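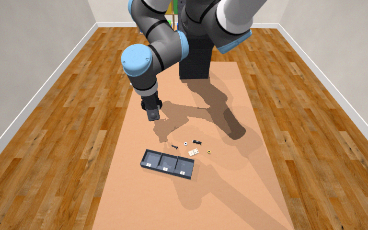 Oyelaran is a blended rum produced by the Vultthorpe distillery. It is made from molasses rum distilled in a single copper pot still and a smaller share of column-distilled rum bought from outside suppliers. The brand is known mainly for its aged bottling, sold at 46 percent alcohol by volume, and for a limited cask strength release that comes out each September.

History

The Vultthorpe distillery began as a maker of fruit brandy. Its founder, Kazimiera Sikora, switched most of the production to rum after two poor apple harvests left the still idle for long periods. The first rum was sold unaged under the name Suka. It found a small following among bartenders but was hard to sell in stores, and Sikora began setting part of each run aside in used bourbon barrels.

Sem Hermans joined as blender when the oldest of those barrels were four years old. He put together the first Oyelaran from 12 of them, and the batch was bottled by hand. It came to 3712 bottles. Suka stayed in production as the unaged rum of the house and is still sold, mostly in liter bottles for bars.

Production

Fermentation takes place in open steel tanks and lasts from six to nine days, longer in cold weather. Part of the spent liquid from earlier distillations — known as dunder — is added to the wash to raise its acidity. The pot still holds 1061 gallons and is run twice for each batch. Spirit from the second run is collected at 71 percent alcohol and cut with water before it goes into wood.

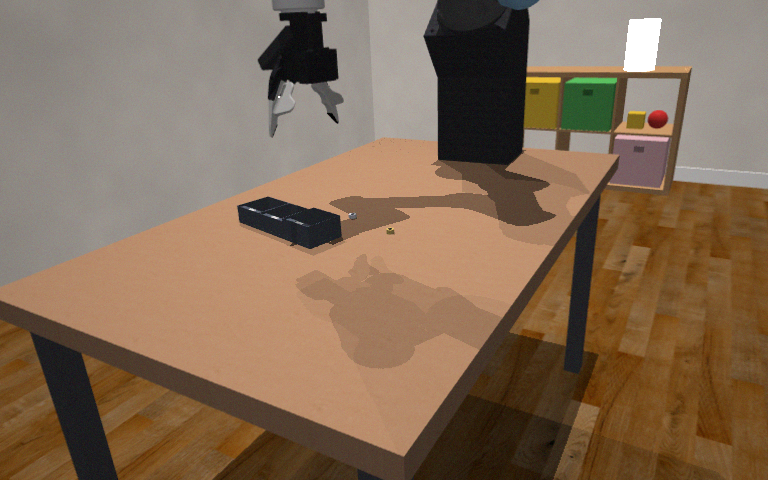
2 min read

Most of the aging is done in used bourbon barrels. A smaller number of casks that once held sweet white wine are used for finishing, usually for five to eight months. No sugar is added after distillation, and the rum is not colored. It is lightly filtered before bottling, except for the cask strength release.

Bottlings

The standard Oyelaran carries no age statement. The youngest rum in the blend is four years old and the oldest is nine. The cask strength version is drawn from a single group of barrels each year and varies in proof. The first release was limited to 344 bottles and the second to 204, all of them sold at the distillery.

A third bottling, Workis, was made with blender Rungnapa Inthanon and finished in casks of toasted chestnut. It was dropped after two batches when the cooperage stopped making the casks.

Reception

Drinks writer Zoi Sfakianakis described the standard bottling as dry and heavy on overripe banana, with a finish of black tea. Apinya Yimyam gave it a mixed review, praising the nose but finding the oak too strong for daiquiris. Both preferred the cask strength release.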